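Balança de cozinha digital Plernum

Categoria: Cozinha > Medir e pesar
Ref. 2164

Quem faz pão em casa sabe a diferença que faz uma balança em que se pode confiar! A Plernum é daquelas peças que ficam na bancada o ano inteiro, porque dá jeito para tudo: farinha, café, a dose de arroz, o molho que se quer repetir igualzinho na semana seguinte. Entrou na nossa loja em June, perdão, em junho, e já tivemos de a repor 2 vezes.

O prato é quadrangular, em tom cinza-prateado escovado, e assenta sobre um corpo baixo com painel frontal escuro. O mostrador fica à frente, ao lado dos botões, e por isso continua à vista mesmo com uma taça larga em cima. Um dos botões é vermelho e encontra-se sem procurar, até com as mãos cheias de massa.

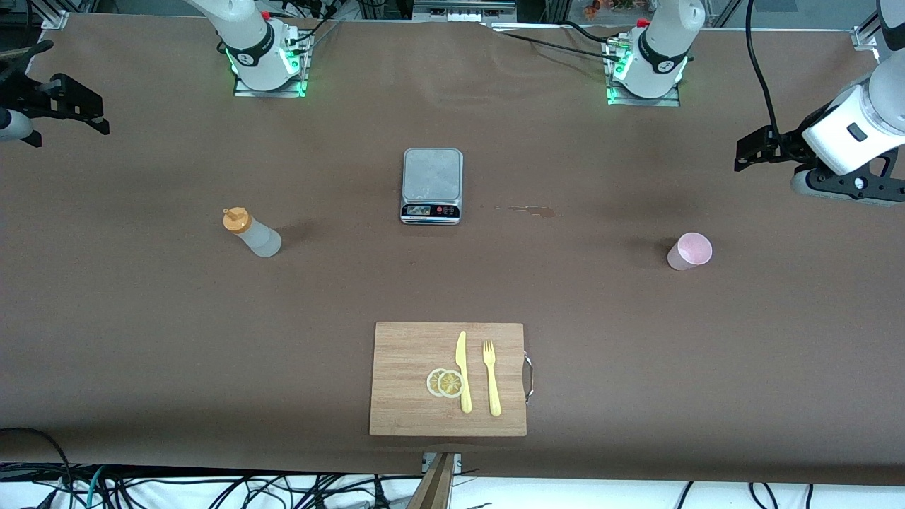

A função de tara é a que mais usamos. Põe-se a taça, zera-se, junta-se o azeite, zera-se outra vez, junta-se o mel - e no fim há uma só taça para lavar. Com frascos e bisnagas funciona ao contrário: pesa-se o recipiente cheio, serve-se o molho e a diferença diz quanto saiu. A Noemi Messina, que dá as nossas oficinas de massa fresca, pesa assim até a água da cozedura (e tem razão, o resultado nota-se).

Para trabalhar à vontade, gostamos de forrar a mesa com papel pardo. Apanha os pingos e a farinha, e no fim dobra-se tudo e vai fora. Convém só alisar bem o papel debaixo da balança, que precisa de uma base plana e firme.

Características
Leitura em gramas
Tara sucessiva
Desliga-se sozinha ao fim de 2 minutos
Peso da balança: 1650 g
Pilhas incluídas

Limpeza
Pano húmido e uma gota de detergente. Não mergulhar nem levar à máquina. O prato escovado limpa-se no sentido do risco.

Entrega
Envio pela Erkurier em sete dias úteis, ou levantamento na loja Puleo. A taça medidora Gentile vende-se à parte e assenta muito bem no prato.

Dúvidas sobre o modelo? Escreva à Liliana Russo, que responde a todas as mensagens da secção de cozinha.

Ficha atualizada em 2021-12-01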